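Hyvönen Open Parts Shelving, Blue
Item no. 1109
Sold by Orthorpe Workshop Supply

Price per unit: $191.00
Add-on shelf panel: $16.00
In stock at Proltstead. Bins sold separately.

Product details

The Hyvönen open shelving unit is a freestanding metal rack for parts rooms, repair shops and small assembly areas. The uprights are perforated along their full height, so shelves can go at whatever spacing your bins and parts need. The shelf panels have a smooth blue gloss finish and can be wiped down with a damp cloth and ordinary shop cleaner.

Each unit holds up to 108 pounds per shelf with the load spread evenly. Please don't put the whole load at the front edge. Heavy items such as castings and motors belong on the lowest shelf.

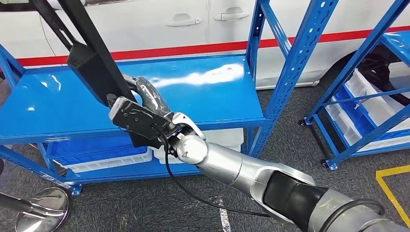
Most customers buy two or more units and set them up in a row or a corner. The units don't share uprights, so each one can be moved or turned without taking its neighbor apart. Leave enough room between them to pull a bin straight out. A simple way to divide the space is to keep the top shelf for long or flat parts and put the small stuff in plastic bins lower down, as with the blue-and-white bin under the glossy top panel. The diagonal brace slants in from the upright and takes up a little of the open space behind it, so check your bin size before you decide where the lower shelf goes.

What's in the carton

Uprights with foot plates
Shelf panels
Diagonal braces
Crossbars
Bolts and nuts, bagged
Hex wrench
Printed instructions

Assembly

Two people can put a unit together in a morning. One person can do it too, but the first shelf is awkward alone. Lay the uprights on cardboard to keep the finish clean.

1. Bolt the foot plates to the uprights.
2. Attach the lowest shelf and the top shelf. Leave the bolts finger tight.
3. Stand the unit up and fit the braces.
4. Check that it is square, then tighten everything.
5. Add the remaining shelves.

Check the bolts again after the first week of use. On an uneven floor, shim under the foot plates before tightening. Units that will stand in a walkway, or that will have children near them, should be anchored to a wall. Wall anchors are not included because the right kind depends on your wall.

Storing flat and odd-shaped parts

Bins work well for fasteners, fittings and anything that comes loose by the handful. Stamped panels, trays and covers are harder to place. They have raised ribs, cutouts and uneven edges, and they slide when they are stacked on a smooth shelf.

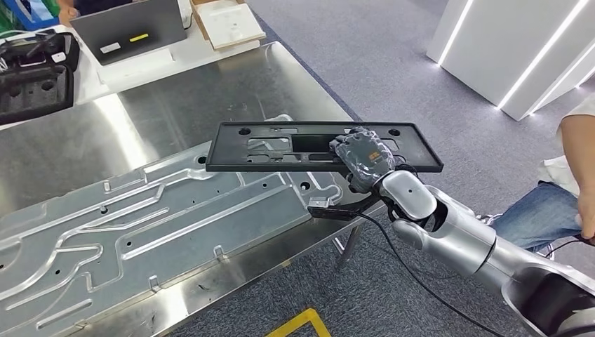 For parts like these we suggest a rubber shelf liner (Plelutwood, sold by the roll) and one layer per shelf where you have the room. If you do need to stack, put a sheet of cardboard between pieces so painted faces don't rub. Keep the larger panels at waist height. Long trays can be laid lengthwise along the shelf with their labels toward the aisle.

Extra shelf panels come with their own bolts and fit any unit from this series, including the older ones with the square feet. They do not fit the Hyvönen heavy-duty rack, which has a wider upright.

Bins

We carry plastic bins in white with blue trim and in solid white. Both stack when full. Measure the inside width between the uprights before ordering. Label holders clip onto the front rim and are sold in bags.

Customer comments

"Bought one for gaskets and small housings, came back for three more. The instructions could be bigger. The shelves went together fine."
Marjatta Aaltonen

"Good rack for the money. One panel had a scratch on it and Orthorpe sent another in the same week. I put the scratched one on the bottom."
Paavo Saarela

"The gloss finish shows fingerprints. They wipe off."
Hazem Kamel

Delivery and pickup

Units ship flat in one carton. Add-on shelves ordered at the same time go in a second carton at no extra charge. Pickup at the Proltstead counter is open every day except Sunday. Bring a vehicle with a flat load bed, or fold your seats down.

For orders of more than ten units, or help planning a parts room, ask for Toivo Hämäläinen at the counter or use the contact form.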